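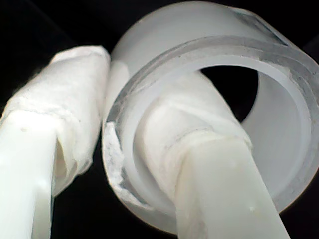 Section 4. Padding the fingers and picking up by the wall

By now your club's Trallis arm should be bolted down and answering to the handset, so well done, and do let everybody have a turn before you go on. This section takes a little patience – most teams need a whole meeting for it, and that's fine.

1. Switch the arm to Hold and wait for the lamp on the base to go steady.

2. Wrap the upper part of each finger in soft white cloth or tissue, covering the tip completely. Go over it in several layers. Creases are nothing to worry about, and neither is a bit of fraying lower down, as long as the tip itself stays covered.

3. Open the handset menu and set the grip limit to 192. The arm leaves our shop set at 700, which is far too strong for thin plastic.

4. Bring the fingers to the open end of the tube, one inside and one outside, and close them slowly until both pads touch the wall.

5. Hold for 15 seconds, then lift a little and lower again.

Note: If the tube slides, add another layer of wrap before you touch the grip limit. Guangming Lu's students at Brillby went through a good deal of tissue in December learning this one, bless them.

Caution: Chipped rims can be sharp. Keep bare hands off the edge, and sweep up any crumbs of plastic before the next team starts.

When everyone has had a lift, save your settings under your team name and go on to Section 5.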